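4.2 Anecdotes told long after the event

The second group of items in our sample is made up of stories in which a performer explains, years later, something viewers saw on screen at the time. A hat, a limp, an odd haircut or a missing scene is given a cause, and the cause is nearly always humble. Entertainment desks like these stories because they are cheap to produce and hard to check. We are less fond of them, for the second of those reasons.

Earlier work has treated the late anecdote as a form of honesty. Mägi, in his study of press tours for the costume serial Ridemwood, argues that such stories "close the distance" between star and reader. We doubt this. His evidence is a set of reader comments, most of them left within hours of publication, and a warm comment tells us that someone enjoyed a story. It does not tell us that they believed it, or that they felt any closer to the person who told it.

Our own figures give him little support. Of the 2000 celebrity items collected from the Modach news archive, 200 contained an anecdote of this kind. We traced each one back through earlier interviews where these could be found. In many cases the story had been told before, sometimes with a different cause, and the later article still presented it as a fresh disclosure. The verb "reveal" did a great deal of work here. It appeared in headlines over stories that the same outlet had already run.

Rimkutė offers a more careful account. In her view the anecdote belongs to the publicity calendar and should be read alongside release dates, not as a piece of memory at all. We find this more convincing, though she leans heavily on one film, Vanags, whose publicity was unusually well recorded. Whether the pattern holds for smaller releases is an open question – her sample has only 2 of them, and one was withdrawn before it reached cinemas.

There is also the matter of who is asked. Women in our sample were invited to explain their looks on screen far more often than men were, and the men's stories tended to concern stunts, injuries or pranks. We would not build a large claim on this. The archive's own tagging is uneven, and an item filed under "style" was more likely to reach us than the same item filed under "film".

4.3 Reader survey

To test belief directly, we showed a short anecdote to 1000 readers and asked whether they thought it was true. The text was written by us in the manner of the Cemlow entertainment pages and named no living performer.

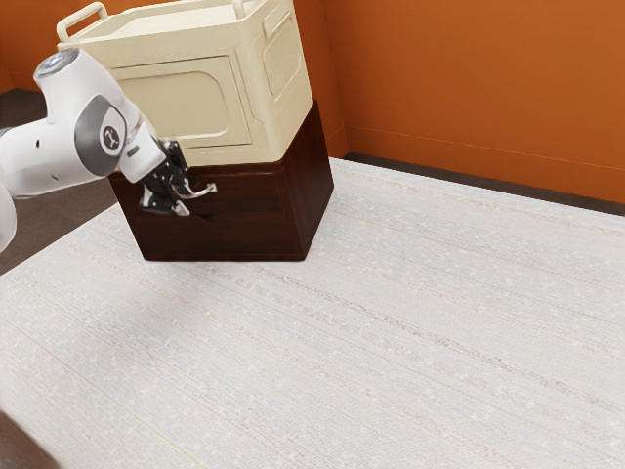
Figure 1. Computer-rendered interior with a white robot arm, a wooden cabinet and an orange wall.

Answers were given on a five-point scale, from "certainly false" to "certainly true". The middle point was by far the most popular choice. One could read this as healthy doubt, but it fits just as well with readers who did not care either way, and the survey as designed cannot separate the two. A follow-up question on whether they would repeat the story to a friend was added in September, too late for the first round.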